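Pindircombe 衣類収納メーリングリスト
投稿番号 855
件名: Re: 襟つきシャツの畳み幅と、仕分け前の置き方について
日付: 2024年5月16日

先の投稿で挙がった、引き出しに対する畳み幅の決め方、前立てのボタンの扱い、ベッドの上で仕分けるときの順序について回答します。対象は襟と前ボタンのある長袖シャツです。Tシャツとニット類は手順が異なるため、必要な箇所でのみ触れます。ハンガー収納は扱いません。 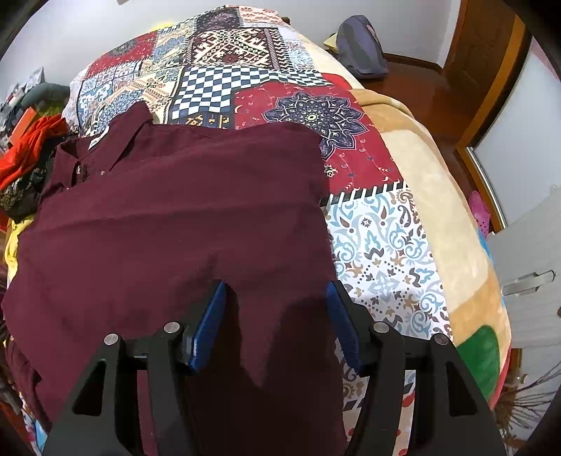 樫村友紀子
収納手順書 編集担当(Flurkden 住まいの整理研究会)

以下、先の投稿を引用しながら順に書きます。

＞ 手順書では「引き出しの奥行きを先に測る」とありますが、
＞ うちの引き出しは内寸の奥行きが400ミリで、
＞ シャツを手順書どおりに畳むと最後の一列が入りません。
＞ 畳み幅を狭くすればよいのか、折る回数を増やすべきか、
＞ どちらでしょうか。

折る回数は変えず、幅を変えてください。回数を増やすと厚みが出て、立てて入れたときに上端が引き出しの枠に当たります。手順書で奥行きを先に測るのは、奥行きから列の数が決まり、列の数から一着に使える幅が決まるためです。奥行き400ミリで二列にする場合、一着の幅の上限は200ミリですが、これをそのまま使うと出し入れの余裕がなくなります。190ミリで畳んでください。入らない列が出るのは、ほとんどの場合、袖の折り返しが身頃の外に出ていて、実際の幅が台紙より広くなっているときです。

畳み終えた束を横から見て、袖山の部分だけが膨らんでいないか確認してください。膨らんでいれば、袖を折り返す位置を身頃の中心側に寄せます。台紙を使う場合は台紙の端を基準にせず、畳み終わりの布の端を測ります。

＞ 身丈が700ミリのシャツと、それより短いシャツが混ざっています。
＞ 仕上がりの高さをそろえる必要はありますか。

そろえてください。ただし、裾から機械的に等分するのではなく、先に裾だけを折り上げて長さを調整し、残りを等分します。身丈700ミリで仕上がり高さを200ミリにするなら、裾を100ミリ折り上げて残りを600ミリとし、それを三等分します。裾の丸みが大きいものは、折り上げた部分の両脇が薄くなるので、束にしたときに少し傾きます。傾く向きが隣と逆になるように入れると安定します。

短いシャツは裾の折り上げを省くか、浅くします。等分の数は変えません。数を変えると厚みが一着ごとに違ってしまい、引き出しの中で色や用途による並べ替えをするたびに詰め直しになります。

＞ ボタンは全部留めてから畳んでいます。時間がかかるので、
＞ 省いてよいところがあれば教えてください。

手順書の第11版では、全部留めることは求めていません。留める箇所は、襟元のいちばん上、胸の高さ、裾に近いところの三点です。襟元は必ず留めます。首まわりの前立てが開いたままだと、左右の襟先の高さがずれ、裏返して袖を折るときにずれが身頃まで伝わります。写真のえんじ色のシャツは首元の前立てが一部開いていて、襟先も片方が立ち、もう片方が下を向いています。この状態から袖を折り始めず、先に襟元を留め、両方の襟先を同じ向きに寝かせます。

身頃の中ほどには、浅くて長い横じわもあります。横方向のしわは三つ折りの線と近い位置に来ることが多く、残したまま畳むと折り線が二本並んだ形で定着します。手のひらで中心から脇へ向けてならし、消えなければ折り線の方をしわに合わせてください。仕上がり高さが数ミリ変わりますが、折り線が一本で済む方を優先します。

首の内側に付いたタグは、外へ出ていれば内側へ戻します。タグを目印にして後ろ中心を決める方法は、手順書では採用していません。縫い付け位置が中心から外れている製品があるためです。後ろ中心は、左右の肩線を合わせて決めてください。

＞ 作業は寝室のベッドでやっています。
＞ 机の方がよいのでしょうか。ベッドだと布が沈むので、
＞ 折り線がきれいに決まらない気がします。

沈むこと自体は大きな問題になりません。問題になるのは、掛け布の下に段差がある場合と、掛け布の表面が滑る場合です。段差は手で押せば分かります。滑る場合は、シャツの下に薄い板か厚紙を一枚入れると折り線が決まります。板の大きさは畳み幅より広ければ足ります。

柄物のベッドカバーの上で作業する場合、布の端が柄に紛れて見えにくくなります。えんじの無地と、紺や赤の入ったパッチワークの組み合わせでは、脇線が地の色に近い区画に重なると端を取り違えやすくなります。身頃の脇を置く位置を、明暗の差が大きい区画に合わせてください。白と紺の市松のような区画は、線が直角に並んでいるので端をそろえる目安にもなりますが、布が波打っているときは基準に使えません。カバーを張り直してから使います。

机がある場合は机で構いません。ただし高さが腰より低いと、裏返しのときに前身頃がずれやすくなります。

＞ 仕分けの段階で、畳む前のものを全部ベッドに出しています。
＞ そのあと場所がなくなって、結局床で畳んでいます。
＞ 出す量を減らす以外に方法はありますか。

量を減らさずに済ませるには、畳む面と積む面を先に分けます。ベッドの手前半分を畳む面とし、壁側を積む面とします。左右で分ける方法もありますが、畳んでいる途中で袖が積んだものに掛かるため、前後で分ける方を勧めます。
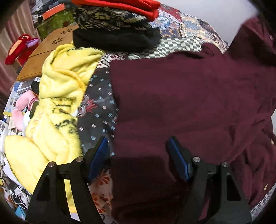

仕分けの順序は、種類よりも嵩で決めます。手順書第11版の表では、起毛素材、ニットと小物、織物のシャツの順に処理することになっています。嵩の大きいものから片付けると畳む面が早く広がり、折り線の精度が必要なシャツを最後に広い場所で扱えます。写真の例に当てはめると、最初に動かすのは左に重なっている黄色い毛足のある衣類です。柔らかくかさばり、下には紺地に雪の結晶風の模様の布もあるので、これを退けないと下のものの種類が確認できません。次に、奥に平らに置かれた黒いニット帽と、その上の幾何学柄の編み地をまとめて小物の箱へ移します。右側のえんじ色のシャツは最後です。袖が右でたまり、襟先も丸まっていますが、この段階では整えません。周りを片付ける前に整えても、隣のものを引いたときに再び崩れます。

畝のある生地、またはそう見える生地は、シャツの形をしていても畳み幅の計算を別にしてください。コーデュロイであれば、畝の向きと折り線が平行になるところで折れが深く残ります。縦畝の前身頃なら、脇を内側へ折る線が畝と平行です。この線には強く手を当てず、空気を抜く程度にとどめます。横に折る線は畝をまたぐので戻りが強く、三つ折りの端が開きます。開きを抑えるには、立てる向きを変えて輪の側を上にします。生地の判別がつかないときは、裾の裏側を斜めから見て、表の筋が織りによるものか、単なるしわかを確かめてください。

起毛したものは三つ折りにせず、丸めて箱に入れます。プリントの入った面は内側にします。プリント同士が向き合う場合は、間に薄紙を挟みます。フードが付いているものは、フードを背中側に倒してから丸めると径が一定になります。

ぬいぐるみや厚紙の板など、衣類以外のものがベッドの脇にある場合は、仕分けの対象に含めません。移動先を考え始めると衣類の作業が止まります。壁側に寄せて、衣類が終わってから別に扱います。

＞ Jakubowski の仕切り板を使っている方はいますか。
＞ 奥行きに合わせて切れると聞きました。

編集担当では仕切り板の製品比較をしていません。一般論として、板を切って使う場合は、内寸より2ミリ短く切ってください。内寸ちょうどに切ると、湿度の高い時期に引き出しの側板が膨らんだとき抜けなくなります。切断面は布が引っ掛かるので、紙やすりを掛けたうえでテープを貼ります。板の高さは、立てたシャツの仕上がり高さの三分の二にします。それより高いと襟元を指でつまみにくくなり、低いと束が板を越えて倒れます。

補足が二つあります。

先の投稿で「手順書どおり」とされていた幅の値は、旧版の表にあるものだと思われます。旧版では幅を台紙の寸法で書いており、布の厚みを含んでいません。第11版では仕上がり寸法に改めました。手元の版が古い場合は、表の値をそのまま使わず、一着畳んで実測した値との差を引いてください。差は生地の厚さによって違うので、夏物と冬物で別々に測る必要があります。

もう一点、Vadport の分科会で検討している畳み幅の統一案は、まだ手順書に反映されていません。引き出しの内寸が機種ごとに異なる以上、幅を一つに決めるのは難しいというのが編集担当の現時点の見方です。列の数ごとに推奨幅を示す形の表を準備しており、7月の版で差し替える予定です。奥行きの実測値をお持ちの方は、内寸の幅、奥行き、高さの順で、単位をミリにそろえてこのリストに投稿してください。外寸しか分からない場合は、その旨を書き添えてください。表には使いませんが、側板の厚みの参考にします。

樫村
Flurkden 住まいの整理研究会 手順書編集

返信の際は件名を変えず、引用は必要な箇所だけにしてください。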